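The Capsule Wardrobe Is Still Shopping

Every few years the same advice comes back in new packaging: own less, choose better, be free. Lately it comes as the capsule wardrobe.
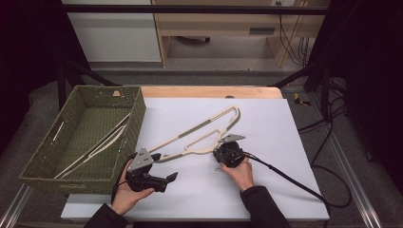

I have nothing against small closets. I grew up with one, shared with a sister, and it held what we had. What I doubt is the claim that a person with too many clothes can fix the problem by following a list, when the list so often starts with things to buy.

Take the most popular version going around at the moment, which allows you 38 pieces for the season. Why 38? I have read the explanation three times and still can't find the reasoning. It has the sound of a number that came from research. My guess is that somebody counted what was on their own rail one morning and wrote it down. Underwear doesn't count, and neither do workout clothes, pajamas, or anything you wear to paint the garage. By the time you have taken out all the things that don't count, you could clothe a family of four from what is left in the drawers.

Then comes the shopping. Fomia, a clothing label that has done very well out of this, sells what it calls a starter capsule: white shirt, gray sweater, dark pants, a coat the color of oatmeal. The full set was $190 when I looked in November, not including the coat. The page tells you these pieces will "replace" what you own. I would like to meet the shirt that has ever replaced another shirt. In my house the new one goes in and the old one moves down a shelf, where it waits to be needed for painting the garage.

Supporters will say I am picking on the sellers and leaving the idea alone. Fair enough, so let me take the idea. It rests on the belief that people with crowded closets suffer from too much choice, and that mornings get easier when everything goes with everything. Maybe that is true for someone who works in one kind of room all day. I have a job with a dress code that changes depending on who is visiting, a yard that turns to mud by Thanksgiving, and relatives in Derkcombe who keep their heat at a level I can only call a threat. An oatmeal coat does not solve my mornings. It would not survive the dog.

The before-and-after stories bother me too. They are nearly always told at week three, when the bags have gone to the thrift store and the closet still looks like a hotel's. I want to hear from the same people after two winters. Did the gaps fill back in? Did they buy again the very boots they gave away? I did that once, with a pair of brown ankle boots, and paid more the second time.

And the bags go somewhere. The thrift store in Dondthorpe, where I drop things off and, to be truthful, pick things up, stopped taking clothing on Saturday afternoons last year because the back room was full. The sign is still on the door. If you read the capsule books you would think a donated sweater passes straight into the arms of a grateful stranger. Some do. Plenty sit in a pile, get baled and go off on a truck, and the person who wrote the chapter on letting go never has to see it.

What did make a difference for me was dull. The zipper on my good winter jacket broke, and I took it to Zakharchenko, the repair shop next to the post office, expecting to be told it wasn't worth fixing. It took four days. I have since brought them two pairs of pants and a skirt I hadn't worn in years on account of a missing hook. I own as many clothes as I did before, and I wear more of them. There is no name for this method, and I doubt it would fill a book.

I will grant the capsule people one thing. Looking hard at what you already have is worth an hour of anyone's time, and if it takes a silly number to make you do it, fine, use the number. Pull it all out, try it on, be rude about it. Just keep the laptop shut while you do, and wait a month before you decide there is a gray sweater missing from your life. I waited. I already had two, and one of them only needed a wash.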